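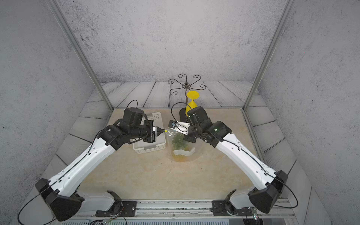
Jasville Hall — Kitchen and Annex Safety Walk-through, October
Completed by: Graham Bunting
Rating: OK / Fix / Fix now

1. Exits and hallways
Front doors: OK.
Side door: Fix. Opens fully if you lift it by the handle and believe in it. Hinge screws on order from Brasholm.
Hallway: Fix now. Stacking chairs are back in front of the exit sign. They were moved in the spring. They have homing instincts.

2. Fire equipment
Extinguisher, kitchen: OK, tag current.
Extinguisher, annex: Fix. Gauge in the green, bracket hanging by one screw.
Fire blanket: OK, though someone has been using the pouch to store takeout menus. Menus removed and read.

3. Food and counters
Bagged food off the floor: OK.
Cutting boards: Fix. The green one has grooves you could plant seeds in. Replace.
Fridge: OK at the back, a bit warm in the door. Milk to move to the middle shelf.

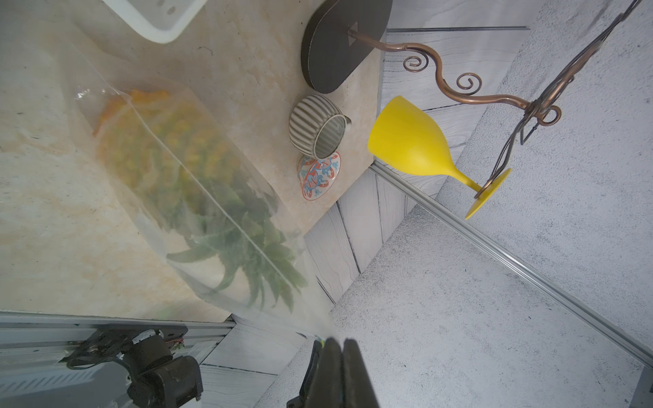

4. Electrical
Outlets near sink: GFCI tested, both trip and reset.
Kettle cord: Fix now. Taped. The tape is also taped.
Panel: Fix. Breaker 12 is labelled "mystery" and breaker 13 is labelled "see 12". Both to be traced on Saturday.

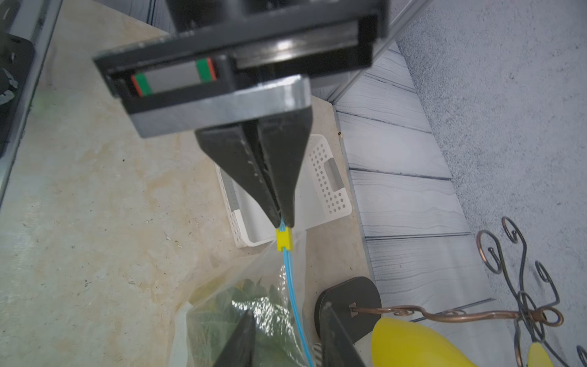 Gripper jaws and green end caps.

5. Floors and stairs
Annex step: Fix. Yellow edge strip worn to a rumour.
Entrance mat: OK. The Woven one lies flat, unlike its predecessor, which took down two members of the choir.
Mop bucket: OK — stored empty, for once.

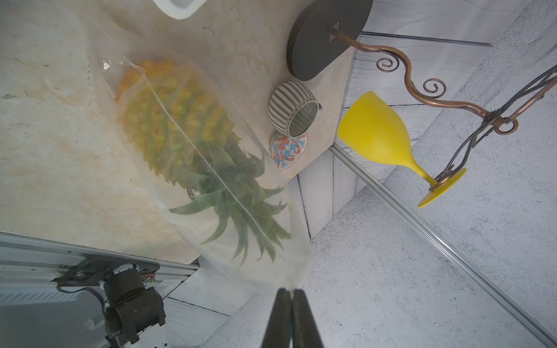
Bagged pineapple on the marble-patterned top.

6. First aid
Kit: Fix. Plenty of eye pads, no ordinary bandages. Room 103 has a full box and has agreed to share.
Burn gel: expired. Replace.

Overall: open for bookings once the two "Fix now" items are cleared. Copy to Nautiyal for the insurance binder.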